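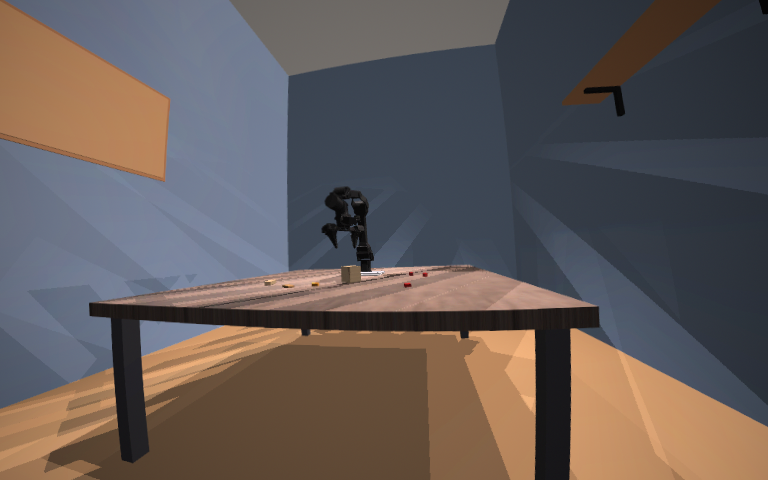

Drotavura Tabletop Scene Pack

Drotavura is a simulated workcell for testing pick-and-place policies on a single arm. It was built at Pravex for our own work on viewpoint transfer and is now supplied to outside labs under the same terms we use ourselves. The pack contains the room, the table, the arm model, the small objects, a set of camera placements and the evaluation scripts.

The question behind it is simple. A policy is trained with one set of cameras. How much of what it learned survives when the cameras move? On a physical bench this is slow to measure, as lighting drifts and objects never go back to exactly the same spot. In Drotavura the start state is stored and reloaded, so two runs can differ in the camera and in nothing else.

What is in the scene

The arm stands on a wooden tabletop inside a small closed room. The main target is a plain tan cube, the largest of the loose items. The rest are distractors: small red pieces and small pieces in yellow and orange tones. The walls are flat-shaded blues and the floor is a warm tan. We kept textures modest on the walls and stronger on the wood, as most of the failures we cared about happen at the table surface.

Light and shadow are part of the test. Streaks fall across the walls and the arm throws a shadow, and both change how an object reads from a given side. Users who want a flat-lit baseline can turn this off in the scene file.

Camera placements

Placements come in two families, low and raised. The low family sits near or under the level of the tabletop. From there the surface is seen at a shallow angle and the small pieces nearly line up with one another, so depth along the table is hard to recover.
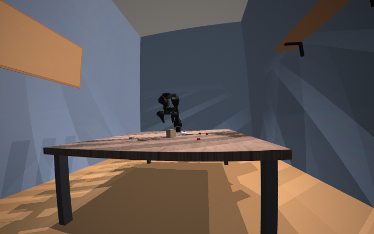 Policies trained only on raised views do poorly here. In our tests they usually found the cube but misjudged how far back it was, and closed the gripper short of it. Adding low views to training fixed most of this. Adding more raised views did not.

The raised family looks down on the work surface and leaves clear space between objects. It is the easier of the two and is the one we suggest for a first run. Tiago Calado, who wrote the placement sampler, recommends holding back at least one placement from each family for evaluation, even when training data is short.

The method

The training recipe that ships with the pack is called Horobets. It takes paired renders of the same instant from different placements and asks the encoder to give the same object positions for both. The control policy is then trained on top of that encoder in the usual way. No depth channel is used and no camera pose is passed in at test time.

With Horobets, the policy completed 97 of the stored start states from a held-out raised placement. The low placements are still behind. Grasp success drops when the cube is close to the foot of the arm, and we have not solved this. Stefaniia Moroz has a variant that weights those start states more heavily – it helps with the cube and hurts with the flat pieces, so it is included as an option and switched off by default.

Known limits

Thin objects are the weak point. Anything lying flat covers very few pixels from a low camera, and the encoder tends to merge it with the wood grain. The flat pieces should be treated as distractors only. Results on them are logged but are left out of the headline score.

The contact model is also basic. Grasps on the cube behave well enough for ranking one policy against another, but we would not use the numbers to predict how a real gripper will hold a real block.

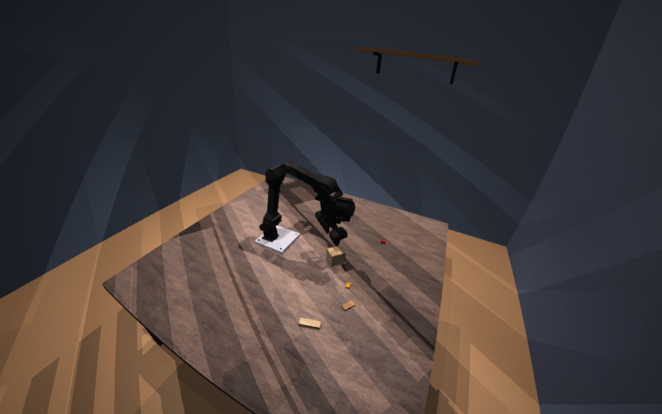

Supplied with the pack

Scene files, with room, table, arm and objects as separate assets
Camera placements, low and raised families
Stored start states for evaluation
Horobets training code and trained encoder weights
Scoring scripts, with per-object logs
A short setup guide

Requirements

The scene runs in Emov, version 2 or later. A single graphics card is enough for evaluation. Training the encoder from scratch takes longer and is easier with two cards. Scene files from the 2018 release will load, but the old camera placements are not compatible and scores from that release should not be compared with current ones.

Ordering and support

The pack is licensed per lab, and students and visitors working in the lab are covered. Write to the Pravex simulation desk with the name of the lab and the Emov version in use, and a download key will be sent back. Bug reports go to the same address. Please attach the start state number and the placement name, and the log file if there is one. The next update is planned for August and will add more start states with the cube near the base.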